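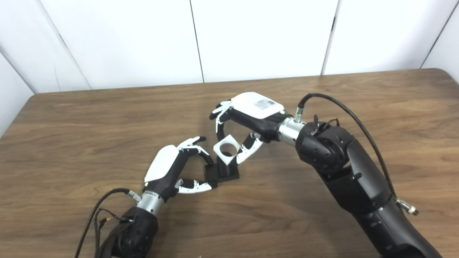
Can a robot do household or shop-floor chores yet without a person standing next to it?

A few short ones, in a fixed spot, with the parts laid out the same way each time. For anything else keep a person within reach of the stop button.

Skistetti chore cell – walk-round checklist with comments
Date: November 16, 2022
Replaces the October sheet, bin the old copies

Marks: OK / FIX / STOP. FIX means it can run today but gets sorted before the next walk-round. STOP means stop.

1. BEFORE POWER

1.1 Stop button, front – pressed, latched, released. OK
1.2 Stop button, back. OK. Stiff. Same comment as October.
1.3 Stop works from the Prurnel screen as well. OK, but slow to come up if the log page is open. Close the log page first.
1.4 Floor clear, nothing to trip on. FIX – extension lead across the walkway again. Tape it or run it overhead.
1.5 Arm cables, full length, looked at and felt by hand. OK
1.6 Cable slack with both arms at full reach. FIX. Enough on the left. Right one pulls a bit at the far corner, add a clip or shorten the reach in software. Prefer the clip.
1.7 Wrist bolts, torque marks lined up. OK both.
1.8 Finger links, no cracks, no play. OK left. Right thumb has slight play, no worse than last time. Watch it.
1.9 Fingertips clean. Wiped. They pick up flour dust from the kitchen trials and then everything slides.

2. POWER ON, NO TASK

2.1 Home position reached, no noise. OK
2.2 Hands open and close, slow, empty. OK
2.3 Hands open and close, full speed, empty. OK
2.4 Arm to arm distance limit. Tested with foam block between. Stopped in time. OK
2.5 Speed limit with gate open. OK – but the sign on the gate still has the old number on it. FIX the sign.
2.6 Power cut with arm raised. Brakes held. OK
2.7 Restart after power cut needs a person to confirm. OK. Do not let anyone turn this off "to save time."

3. CHORES, SHOP FLOOR

3.1 Part on and off a post. 25 tries, 17 good. The rest mostly nudged the part before the grip closed. No pinch risk seen, nothing thrown. OK to run with a person there. Not ready to be left alone.
3.2 Hand over from one hand to the other. FIX. Works if the part is light and stiff. Let go early once and the part went on the floor. Saftey glasses stay on for this one.
3.3 Sorting small parts into trays. OK if the tray is where it was taught. Move the tray a finger width and it carries on as if nothing happened, puts parts on the table. Needs a tray check before the first pick.
3.4 Driving screws. Not tested. No guard for the bit yet. STOP until there is one.
3.5 Wiping down the bench. OK dry. Wet cloth not allowed near the wrists till we hear back on the seals.

4. CHORES, HOUSEHOLD

4.1 Cup from table to rack. Plastic cups only. 5 in a row with no drop, then we ran out of time. OK for plastic. Glass is a STOP, don't ask.
4.2 Folding a towel. Slow, 61 seconds for the best one and it wasn't square. No safety problem. Whether it's worth anybody's electricity is a seperate question.
4.3 Opening a drawer. FIX. Pulls well, pushes too hard when closing. Force limit needs to come down before any person has a hand near that drawer.
4.4 Loading the dishwasher. Bottom rack only, empty machine, knives out. Still not happy with how close the elbow comes to the door. Marked FIX, nearly marked STOP.
4.5 Anything hot. STOP. Kettle, pan, iron, all of it.
4.6 Anything with a pet or a kid in the room. STOP. Not up for review this year.

5. PEOPLE

5.1 Two people present for first run of any new chore. Was done for all of section 4. Was not done for 3.3, says so in the log. Don't repeat that.
5.2 Hair tied, sleeves up, no lanyards. OK
5.3 Reaching in while the hands are "just waiting." Seen once this round. A waiting hand is a live hand. Put it on the board in big letters.
5.4 Operator can say what the chore does next before pressing go. OK for most. If you can't say it, you don't press it.
5.5 Gazi visitors – behind the line, no exceptions for quick looks.

6. SOFTWARE AND RECORDS

6.1 Version on the screen matches version on the sheet. FIX. Sheet was one behind, corrected in pen.
6.2 Taught positions backed up. OK
6.3 Drops and bumps logged, including the small ones. Half the small ones were missing. Small ones are the ones we need, they show up before the big ones do.
6.4 Ramo hand manual in the drawer. OK, coffee on the torque page but you can read it.

COMMENTS

Asked again whether the cell can run over lunch. No. Section 3.1 is the best understood job we have and it still wants somebody there to put the part back. Unattended running gets looked at when a full set goes through clean, twice, on different days, with different operators.

Household list is further off than the shop list. Same hands, same arms, but things in a kitchen are never in the same place and half of them are soft or slippery. Kitchen trials stay in the cell for now. The Prurnel people want a demo on a real counter – fine, as a demo, with the speed limit on and the gate swapped for a person holding the stop.

If something on this sheet doesn't match what you see on the floor, go with the floor and write it down.

OPEN ITEMS

Lead across walkway (1.4) – today
Cable clip, right arm (1.6)
Gate sign (2.5)
Early let-go in hand over (3.2)
Tray check (3.3)
Bit guard (3.4), on order
Seal question (3.5), chase again
Drawer force limit (4.3) – before next kitchen trial
Dishwasher elbow path (4.4)
Board notice (5.3)

Next walk-round when the drawer limit and the clip are both in. Sheet goes in the red folder, copy on the gate.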